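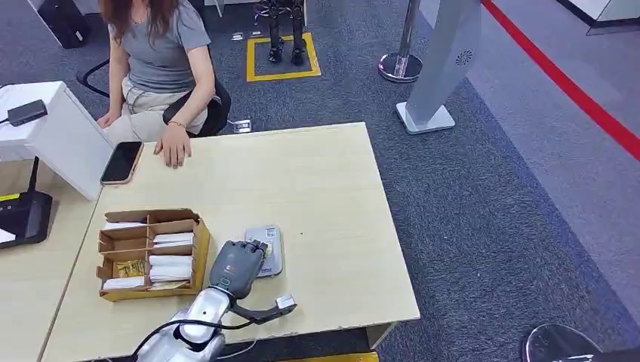 Site Visit Report: Service Robot Demonstration at Sonuveo
Course: Introduction to Automation, Unit 3
Submitted by: Themis Economou
Lab partner: Ashwin Kartha

1. Purpose

The assignment was to attend a public demonstration of a robot system, record how the task was set up, and compare it with the pick-and-place exercise we did in the lab. We chose the August open day at the Sonuveo showroom in Harurmont. Our group had a slot at 10 a.m. and stayed until the floor closed for lunch.

2. Setup

The station used a light wood table with the robot on one side and a member of the demonstration staff seated on the other. The arm is silver and ends in a dark gray hand with jointed fingers. A black cable loops out near the wrist. An extra tool is attached at the hand and extends to the right of it. In the lab we used a two-jaw gripper bolted straight to the flange, so this was the first difference we noted.

The small items were kept in a cardboard box divided into compartments by cardboard partitions. Most of the stock was white and card-like, in stacks, with a yellow printed packet in a compartment of its own. The box was on the robot's left and a flat gray device lay near the middle of the table.

The legs of a humanoid robot could be seen behind the chair, inside a square of yellow tape on the carpet. It was not part of our slot and is not covered in this report.

3. Task

The staff described the task as small-item handling: take one flat item, hold it at the tip, and present it over the table. Flat items are harder than the foam blocks from Unit 2. They have almost no height, and the ones underneath tend to come along with the top one. Ashwin asked whether the stack height was measured or assumed. The answer was that it is estimated again before each pick.

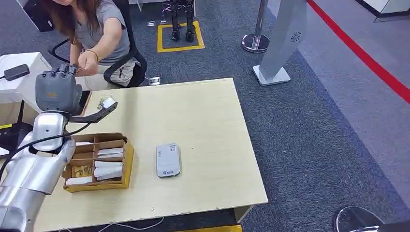 Figure 1. Arm holding a small item at the tip of the attachment, with the operator's hands close to the fingers.

4. Data

We were given the log summary for the station, covering the open day up to the end of the previous session. It lists 1082 pick attempts, of which 142 were repeated. That is a repeat rate of 13.1 percent. The summary does not separate repeats caused by a missed grasp from repeats caused by picking two items, so we could not say which was more common. Our own trials in the lab had 11 repeats in 60 attempts, or 18.3 percent. The two numbers should not be compared directly. Our parts were different and our camera was fixed above the bench.

5. Discussion

The divided box does a good part of the work. Each compartment limits where an item can be, and the search area for each pick is small. We had a single open tray in the lab, and parts drifted into the corners. Ashwin has drawn a partitioned insert for our tray, attached as Appendix A.

The person at the table works well inside the reach of the arm. We asked about speed limits and were told that the arm runs at reduced speed during public sessions, but we did not get a figure. The question has been sent to Sonuveo by email and the reply will be added if it arrives before grading.

6. Limitations

We saw one station for one session. We did not see the control screen, and the description of the stack height estimate in Section 3 is from the staff only. Cycle time was not recorded, as our stopwatch readings did not agree with each other closely enough to use.

7. Further work

Build the insert in Appendix A, rerun the 60 attempts with the same parts, and log missed grasps and double picks in separate columns.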